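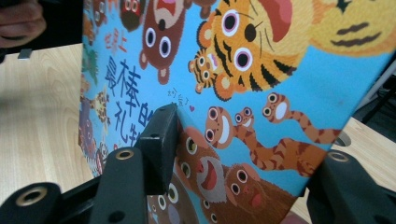

Brindbridge library drops late fees -- for kids' stuff, anyway

Starting in March the Brindbridge branch won't charge late fees on anything checked out on a child's card. Picture books, board books, games, the flash card sets, all of it. Old fines get wiped too. About 300 cards were blocked as of last count, says branch manager Coralie Harawira, most of them over a couple of dollars.

"Families just stop coming in," she said. "They owe us for a dinosaur book from two summers ago and they're embarassed."

Adult fines stay. So do charges for lost items, but you get 93 days now before something is marked lost. Used to be 60. Bring it back after that and the charge comes off the account.

The county board passed it 5-2 after a long evening. Heino Vanags voted no, said the money has to come from somewhere and wanted to see a full year of numbers from the Plasville branch first. Plasville went fine-free for kids last fall. Harawira says returns there have held steady.

Parents don't need to do anything. Blocked cards will will work again when the doors open at 10 a.m. on the first. If yours doesn't, go to the front desk, not the website -- the online accounts may take a day or so to catch up.

Story time for the under-fives also moves, to 10:30, upstairs room. Strollers can be left by the elevator.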